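Search this site Enter keywords Go

Grids and Belts: How Things Get Sorted

Print this page | E-mail to a friend

A grid is a set of lines that cross to make squares. Each square has an address, such as column 2, row 4. A large table can be marked with paper and tape. The squares make it easier to say where an object is.

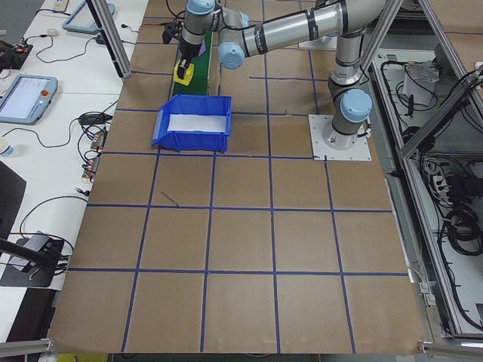 Blue tape lines on brown paper, with a blue bin and a green conveyor.

A conveyor is a belt stretched between rollers. When a roller turns, friction makes the belt move with it. If a belt travels 2 inches each second, a block on it needs 20 seconds to go 40 inches.

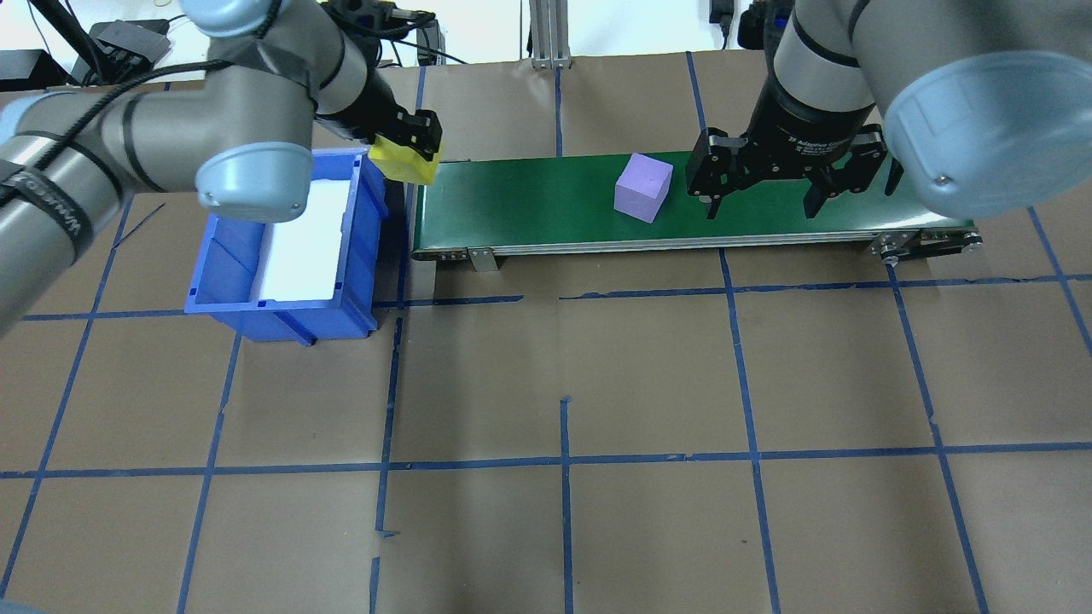
Sorting also needs a rule. The rule may use color, shape or size. A bin collects the objects that match it.

Try it: Tape a grid on paper. Put a box on one square and write down its address.

Text: Vilho Ojala

Filed under: Kids' Science > Measuring and Sorting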